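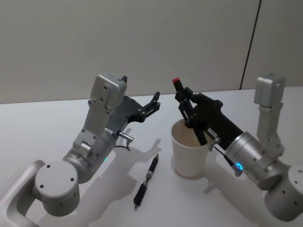
The Grasso tabletop is the one we keep coming back to at Mukton, and I suppose that's why it has stayed in the range while so many others have come and gone! It's a plain white top for people who like a calm place to work (or to sit with a coffee and get nothing done at all). Small things are easy to find on it, and a black pen stands out right away, even next to a white paper cup. We think it looks especially nice against a light gray wall, but you know your own room best.

The top ships on its own, so please pick your legs separately. The Vindance set comes in a pack of 4 and fits every size we sell, and all the screws are in the bag.

Grasso tabletop, white, item 818
Price: $97
Orders over $200 ship free
Wipe with a soft damp cloth and a drop of dish soap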